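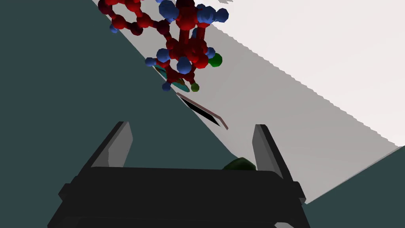 Zeeshan Hashmi
Gondal Shared Workshop, Lotorel

Figure 3. Simulated view over the gripper during an approach to the molecular model. The teal disc lies between the fingers and the model.

4. Simulation of the Pumo Arm

4.1 Purpose and scope

The Pumo arm was built on a bench in a shared workshop where floor time is booked in blocks and the bench must be cleared at the end of each one. Under these conditions most of the control code had to be written away from the hardware. A simulated copy of the work cell was therefore set up before the wrist was finished, and it was kept in step with the physical build as parts were changed.

The simulation covers the tabletop, the parallel gripper, and a small set of objects. It does not model the cables, the bench clamp, or the flex in the printed upper link. The last of these matters most. With the arm extended, the real tip sags by 8 mm under the weight of the gripper alone, and a fixed offset is applied in the controller instead of in the model.

4.2 Objects

Test objects were chosen to be awkward for a two-finger gripper. The ball-and-stick molecular model shown in Figure 3 is the hardest of them. Its red framework forms ring-like loops with blue and green spheres attached, so there are few places where two flat fingers can close on opposite sides without touching something else first. Simple blocks, which were used in the early trials, gave success rates that said little about the planner.

Collision shapes were built separately from the visual meshes. A single convex hull around the molecular model filled in the loops and caused the planner to reject grasps that were geometrically possible. Each sphere and each rod was given its own primitive shape. This raised the cost of a contact check, but the slower run time was accepted.

4.3 Rendering

The view in Figure 3 looks along the gripper, with both fingers rising from the dark housing at the bottom and the gap between them open. Rendering was kept plain. The background is a flat slate green, and the tabletop is a pale gray that becomes almost white where the light is strongest. The stair-stepped border between light and shade is visible at the upper right of the figure. Smoothing this border was tried and dropped, as it lengthened each render and had no measurable effect on the position estimate.

Loss of contrast on the bright part of the table was a larger concern. In early renders the edge finder returned false lines along the shadow border. Lowering the light intensity removed most of them, and the remainder were rejected by a length threshold.

4.4 Trial procedure

A batch consisted of 200 approaches. At the start of each approach the arm was returned to its home pose and the object was given a new position and rotation. The planner then had 800 ms to propose a grasp. If none was found, the approach was logged as a planning failure and kept in the totals. Over 1100 approaches were logged before the controller was moved to the real arm in January.

Motion was carried out by the Flodia controller board in both settings. In simulation the board received joint readings over a serial link at the same rate as on the bench, which exposed two timing faults that a purely software loop would have hidden. Both were traced to the handling of late packets. The board now holds the last valid command for one cycle and then stops the joints.

4.5 Limits of the model

Friction between the fingers and the object was set by hand and was not measured. Grasps near the tip of a finger were more stable in simulation than on the bench, and the planner was later changed to prefer contacts closer to the middle of the pad. Finger closing speed was also treated as constant, although the real motor slows under load. Results in Section 5 are reported separately for the two settings and should not be pooled.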